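The badge post, again

The second run of union pin badges has sold out, all 100 of them, and I am told I must now stop keeping them in a biscuit tin. For anyone who missed them, Pascal Albers has a few patches left from the Dranlow rent strike. He sews them himself, slowly, and with a certain amount of swearing. Every penny goes to the strikers' food fund, apart from the pennies that go on thread.

I still think the tea towel is the finest thing our side has ever produced. You can read it, argue with it and dry a saucepan on it. Ours has the whole Zoltstead tenants' charter on it, including clause 40, which we forgot to delete. 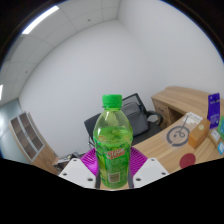

Vernon Morin wrote in to disagree. A tea towel lives in a kitchen and only converts people who already come round for dinner, so put the charter on a tote bag and let it ride the bus. Also, he would like his stapler back.

I take the point about the bus. My trouble with tote bags is that I own a cupboard of them, each one for a cause I have since let down. Still, Brock Desjardins has drawn a very good heron holding a placard, and it would be a crime to leave it on the back of an envelope.

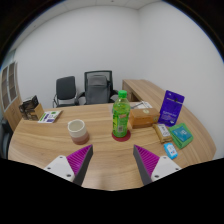

So the heron goes on a bag, and the bags go on the stall in December, next to whatever towels are left. Orders by email, please, and do say which colour. If you write "any", you are getting the mustard.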